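Plistholm Releases Results on Household Tidying Demonstrations Recorded With Hand-Held Grippers

10 January 2022

Plistholm today published the results of a study on teaching robot arms to clear household litter from demonstrations that people record by hand, with no robot in the room. The work was carried out with engineers from Jorkwood.

For the study, people carried hand-held grippers through their own homes and used them to pick up wrappers, packets, cloths and other light items and drop them in a bin. A camera on the tool recorded each attempt. The recordings were then used to train a control policy for a robot arm fitted with the same type of fingers.

Of 2,000 demonstrations submitted, 1,793 passed review and went into training. The rest were set aside, mostly for lost tracking or a blocked view of the fingers.

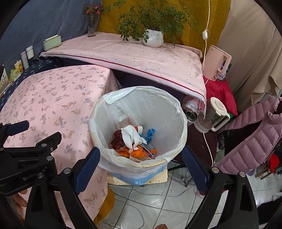
The trained policy was tested on 320 pick-and-drop attempts in rooms it had no data from. It did best with crumpled paper and stiff packaging. Thin plastic film remained the hardest material, and flat items on tile floors were often missed on the first try.

"Soft items change shape every time you touch them, so a fixed grasp plan doesn't get you very far," said Kumiko Matsuda, who led the study. "We wanted recordings from ordinary rooms, with the furniture and fabric left where people keep them."

The team also compared training on the full set with training on 100 demonstrations from a single home. The smaller set worked well in that home and poorly in others. Adding more homes helped more than adding more recordings from the same one.

Priya Ferreira, who ran the review process, said the release includes the written instructions given to participants and the rules used to reject a recording.

A second round of collection began in November and covers sorting and bag changing. Results will be published separately.

Press contact: Shota Sakamoto, Plistholm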